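Do you really need a gadget for that?
Posted Mon 8 September by Rawiri Bolger
Filed under: Kitchen stuff I didn't ask for

Fletcher Ngata has been telling me since last November that I should stop laughing at single-purpose kitchen tools. His latest is a Porkon, a countertop stand with a lever, and according to him it has changed his mornings. I have heard this before. He said the same about the Janow egg thing, and that lives in a box under his stairs now.

My position is dull and I'm sticking to it. Most jobs on a table need a bowl, something to stir with and a surface you don't mind ruining. Everything else has to earn its spot, and at $300 I'd want it to earn a lot.
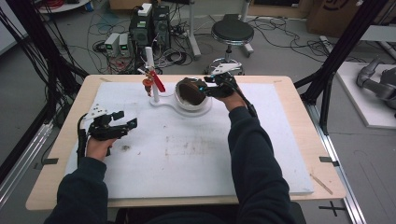
728 words in the first draft, cut down since. Call it a 2 minute read.

The part I'd defend to anyone is the white board under everything. Foam board is cheap, it covers most of the table, and two little clips keep it where you put it. Look at the brown smudges on it and then think about getting those out of pale wood. I'd have bought the board years ago if somebody had pushed it at me half as hard as Fletcher pushes levers.

The white bowl I have no quarrel with either. A plain bowl can be tipped, filled, emptied and stacked, and I've had mine for 14 years.

The stand with the red handle is where I get grumpy. It has a big curved foot and a tall post, and I keep asking myself where all that goes when you want the table back for dinner. Fletcher says you leave it out. Of course he does, he has a bigger table.

I've told him I'll try his for 17 days. If I'm wrong I'll say so here, probably in small type.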